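Mar 31, 2018

Streaming services should stop cutting old episodes without telling us

I pay for Flundow every month, and last October I sat down to rewatch Gokley, a sitcom I first saw when it aired. I know the early seasons pretty well. In the second one there is a long dinner scene where the neighbor tells a story about a bus trip, and the rest of the episode keeps coming back to that story. On Flundow the story was gone. The jokes that depended on it were still there, so people at the table were laughing at nothing.

I looked for a note on the episode page and there wasn't one. The running time had been changed to match the shorter version. If you were seeing the show for the first time, you would have thought it was badly written.

I don't object to every edit. Networks have always trimmed shows for reruns, usually to fit in more commercials, and sometimes because a line had aged badly or landed too close to something in the news. Viewers could at least tape the original or buy it on disc later. My Gokley discs stop after season 3. The rest never came out, so the version on the service is the only version most people will ever see.

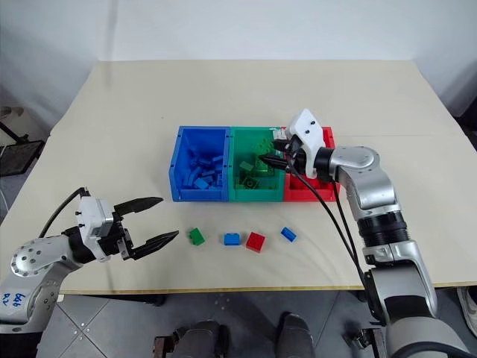 Who should decide whether a scene stays in? The people who own the show can decide, as they always have, but they should have to say on the episode page what they changed.

A label would cost very little. One line under the title would do it: "This episode has been edited from its original broadcast." Movies on airplanes have carried a message like that for decades and it hasn't hurt anyone's flight. Flundow already has room on the page for a content rating, a language list and a row of shows it thinks I would like better.

The usual defense is that hardly anybody notices. A fan site for the detective series Fang has been comparing the streaming episodes with old recordings, and its list is up to 673 changes. Many are small, such as a swapped song or a shortened credit sequence. Others take out whole conversations. More than 40 of the site's readers sent in tapes to help, so I would say people notice.

The music changes bother me nearly as much as the cuts. I understand that song rights run out and that renewing them costs money. But the last scene of Stastbridge was built around one song, and what plays there now is a piano tune that could come from a furniture ad. A viewer deserves to know the director didn't choose it.

I would also like the original offered as a second option wherever the rights allow it, with a warning in front if one is needed. Adults can read a warning and make up their own minds. For now I would settle for the label, and I have written to Flundow to ask for it. The reply thanked me for my interest in Gokley and suggested I try restarting the app.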